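Visual odometry drifts at night when headlight is on, ground robot, plain paved lane

Asked by Jhun Marquez
Tags: visual-odometry, exposure, night, costmap, replay
3 answers

I have a small outdoor ground robot running the Wovik stack. Front camera, wheel encoders, a cheap IMU, and one headlight mounted below the camera. In daylight the visual odometry is good enough that I stopped thinking about it. At night it falls apart, and I have been going through logs since May trying to work out which part is to blame.

The test route is straight. One long lane, out and back, no turns except the one at the end. The measured length is 275 meters one way. In daylight the odometry closes the loop within a meter or two. At night it under-reports distance on most runs and the heading creeps to the left. On the worst run the path in the viewer bends so far that the planner thinks the robot is inside the hedge and stops.

What I have tried so far:

1. Raised the maximum exposure time so the tracker has more to work with. Feature count went up when standing still and dropped to nearly nothing as soon as the robot moved. Most of the frames from those runs look like the one attached, streaked from the middle out to the sides, with only the lights at the end of the road holding any kind of shape.
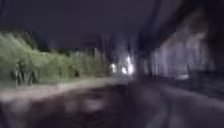

2. Lowered the feature threshold in the tracker. More features, and most of them were junk. The covariance got smaller while the error got bigger, so the filter trusted it more than before.

3. Turned the headlight up. This gave me a few good features close to the robot and then the auto exposure pulled everything else down.

4. Turned visual odometry off and ran on wheels and IMU only. Heading drift was slow and steady, which I can live with for a while. Distance was better than with vision on, and that annoyed me.

Relevant part of the config, the rest is default:

vo.max_exposure_ms = 50
vo.auto_exposure = true
vo.auto_exposure_region = full
vo.feature_threshold = low
vo.min_tracks = 100
filter.vo_weight = from_covariance
costmap.source = camera

There is also a second problem that may or may not be related. In the costmap I get an obstacle that sits a short way in front of the robot and travels with it. It does not show up in daylight. It comes and goes, and when it appears the planner slows to a crawl.

Questions: is there a setting that makes the tracker usable at night with a headlight, or should I give up on vision after dark? And is the moving obstacle a software problem or a calibration problem?

Answer 1
Rosalinda Dagdag
Wovik Users Group, Perception and Planning Help Desk
Accepted by the person asking

I went through the replay files you linked. You have three separate things going on and they make each other worse, so fix them in order and rerun after each one. If you change everything at once you will not know what helped.

First, exposure. At 50 ms the image moves several pixels during a single exposure at your driving speed, and much more than that near the sides and bottom, where the ground is close. The tracker matches small patches. A streaked patch matches equally well anywhere along the streak, so the solver picks whatever is cheapest, and that is usually "we did not move much." That explains your short distances. Turn auto exposure off for night runs and set a fixed short exposure with the gain raised. Noise is easier on this tracker than blur. Start at 8 ms and work down from there.

Second, the lights at the far end. They are the strongest features you have and they are nearly straight ahead. Points straight ahead and far away tell you a lot about rotation and close to nothing about forward travel. When the ground features drop out, the solver is left with those lights, it sees that they have hardly moved, and it reports that the robot is nearly stationary. They also bloom, and the center of a bloom shifts when the exposure changes. With auto exposure hunting, I think that is where part of your heading creep comes from. In your replay the heading steps line up with the exposure steps in most places. Not all of them.

Use the far-point flag so those tracks go into the rotation estimate only:

vo.far_points = rotation_only
vo.saturated_mask = true

The second line drops any feature that sits on clipped pixels. It also takes care of the rim of the headlight pool, which moves with the robot and should never be tracked in the first place. A feature on the edge of your own light looks like a point that never gets closer, so it pulls the distance estimate down too.

Third, the costmap. Your obstacle is the headlight pool or something at the edge of it. The camera costmap in Wovik marks a cell when the ground texture changes sharply, and in your case there are two sharp changes close to the robot: where the light ends, and that crack with the raised lip. The crack is real and stays put in the world, so you can tell them apart in replay. Freeze the odometry to wheels only and watch the cell. If it moves with the robot, it comes from the light. If it slides toward you and passes underneath, it is something on the pavement.

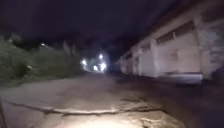
Wovik Users Group, Perception and Planning Help Desk

I ran that check on two of your segments. In the first one the obstacle traveled with the robot the whole way. In the second one it started out traveling, then a second cell appeared, came closer at the right speed and merged with it. So you have both. Calibration is fine as far as I can tell. If the camera pitch were wrong you would see the same thing in daylight.

To fix the traveling one, give the costmap a light mask. It is a polygon in robot coordinates and you only have to draw it once per headlight setting:

costmap.light_mask = front_pool.poly
costmap.light_mask_edge = ignore

Do not set the edge option to "clear." That marks the cells as free space, and then a real object standing right on the rim of the light gets erased.

For the crack, raise the minimum height for marking. The default is meant for indoor floors. Check with a ruler what your wheels can actually climb and put that number in.

Last, filter.vo_weight. Do not leave it on from_covariance at night. As you saw, the covariance shrinks when the tracker fills up with bad matches. Put a floor under it:

filter.vo_min_sigma = night_profile

The night profile ships with the current release, but you have to name it, it is not picked up on its own. After all of that you should be able to put min_tracks back to its default. With the mask on, you will never reach 100 good tracks in that lane, and at your current setting the tracker will keep resetting.

Comments on this answer

Jhun Marquez: Did exposure first like you said. 8 ms, fixed gain. Distance error went from terrible to just bad. Far points flag next.

Jhun Marquez: Far points plus saturated mask did most of it. Heading is straight now until the turn. I did not know the tracks could be split that way, it is not on the settings page.

Rosalinda Dagdag: It is in the release notes and nowhere else. I will ask for it to be added to the page.

Teodoro Ocampo: Does rotation_only work with the older solver? I get "unknown key" on mine.

Rosalinda Dagdag: No, you need the newer one. On the old one you can mask the upper half of the image by hand. It is crude but it helps.

Jhun Marquez: Light mask is in. The traveling obstacle is gone. The crack still marks sometimes when I come at it on the way back.

Rosalinda Dagdag: On the way back you reach the lip from the other side, so the shadow falls differently. Try the height setting a bit higher before you touch anything else.

Answer 2
Wilfredo Galang

I would look at this from the side of what is available in that lane. You have a building down one side with repeated bays, and hedge on the other. Hedge is bad at night for anything that matches patches, it all looks alike and the leaves move. The building is better than you would think but it has its own trap. The pillars and the dark openings under the roof repeat, and if the tracker loses one bay it can pick up the next one as if it were the same. Then you get a jump of exactly one bay.
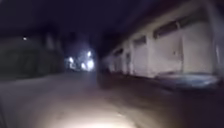 Check your logs for this. Plot visual distance minus wheel distance against time. Blur gives you a slow slope. Bay aliasing gives you steps, and the steps are all the same size or a multiple of it. I had this on a route along storage units with the Umirum tracker and spent a long time thinking my encoder was slipping.

If you see steps, there are two ways to go. One is to gate the matches with the wheel odometry, so a match that implies a jump bigger than the wheels allow is thrown out before it gets to the solver. In Wovik I believe it is vo.prior_gate but check the name. The other is to use the bays on purpose. If you know the spacing you can detect the pillars as vertical lines and correct distance each time one goes by. I did it that way in the end. It is more work, and it only helps while there is a building next to you.

The long straight line where the wall meets the ground is also useful for heading. It is easy to fit even when the image is soft, as long as the blur mostly runs along the line. A line detector feeding yaw only, at a low rate, will hold you better than that IMU. Keep the rate low or you will be fighting the filter.

I agree with the first answer on exposure. I would go shorter than 8.

Comments on this answer

Jhun Marquez: Plotted it. There are steps in two of the old runs and none in the new ones. The two are close to the same size. Gate is on now.

Wilfredo Galang: Was the name right?

Jhun Marquez: vo.prior_gate_m, in meters.

Rosalinda Dagdag: Good catch on the steps. I saw one in the replay and put it down to a dropped frame.

Answer 3
Jhun Dalisay

Just get a lidar. We had the same trouble on the Rivera platform, added one and took the camera out of the odometry. Problem solved. Drerovance has a driver for it.

Comments on this answer

Teodoro Ocampo: The question is about settings for a camera.

Jhun Marquez: No budget for it this year, but thanks. Does the driver work with Wovik or do I need a bridge?

Jhun Dalisay: Bridge. It drops messages if the queue is left at default, set it higher.

Update from the person asking

Ran the full route out and back on Wednesday with everything from answer 1 plus the gate from answer 2. Total on the encoders was 567 meters including the turn and some driving at the start to get lined up. Visual distance was a little under that and the heading came back close enough that the planner never complained. Wheels only on the same log is worse, so vision is finally doing something.

Still open: the turn at the far end. The robot faces the lights up close there, the saturated mask removes nearly everything and the tracker resets. For now I switch to wheels and IMU for the turn and switch back after it. If there is a cleaner way to do the switch than two launch files, please post it. I will leave the question open for that part.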